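Opinion > Town & Region > Shops and Services

Let the small shops close for lunch

19/01/2023
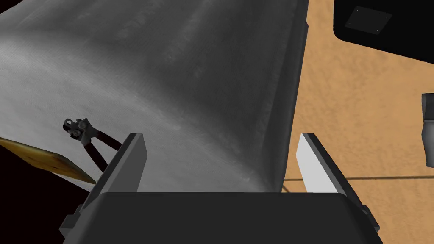 When I moved to Galterby, every shop on the main street shut at noon and opened again an hour later. The hardware store did it, the shoe repair did it, and so did the post counter. I found it annoying for a month. Then I learned to run my errands at 11 or at 2, and I stopped thinking about it.

Last December the town council sent a letter to shop owners asking them to stay open straight through the day. The letter says visitors from Bedholm arrive on the midday bus and find the doors locked. It says we are losing money to the retail park on the ring road, which never closes before nine at night. Owners who agree will get $65 off their yearly sign permit.

I think the council is wrong, and I think most of the owners know it.

Start with who works in these places. Galterby has 4000 residents and most of its shops are run by one person or a couple. Staying open over lunch means eating a sandwich behind the register with one eye on the door, or paying someone to stand there for an hour. The permit discount would cover that wage for a few days. After that the owner pays.

Then there is the matter of what the hour brings in. I worked the counter at Flolteline, the fabric store, for 3 years before it moved to Bedholm. We tried opening through lunch one summer. People came in to get out of the heat. They looked at the buttons and left. The customers who bought cloth came when they had always come, and we went back to the old hours before school started.

The retail park is a different kind of business and we should stop measuring ourselves against it. Kaimal sells lamps and garden chairs from a building the size of a hangar, with enough staff to rotate breaks. A person who wants a garden chair at 12:30 will drive there whatever we do. A person who wants a zipper replaced will wait until one o'clock.

I do accept part of the complaint. Someone who gets off the bus at 12:10 has a dull 50 minutes ahead. The bakery and the two cafes are open then, and there is a bench by the church, but none of that is marked at the bus stop. A sign would help. So would a later bus, and the council could ask the bus company for one before it asks shop owners for an hour of their day.

The council has set aside $2000 for posters about the new hours. I would spend it on printing the old ones clearly and putting them where the bus lets people off. Most complaints I hear are from people who didn't know the shops would be shut. They would have come later if they had known.

The owners have until the end of the month to answer the letter. Mine would be a short reply.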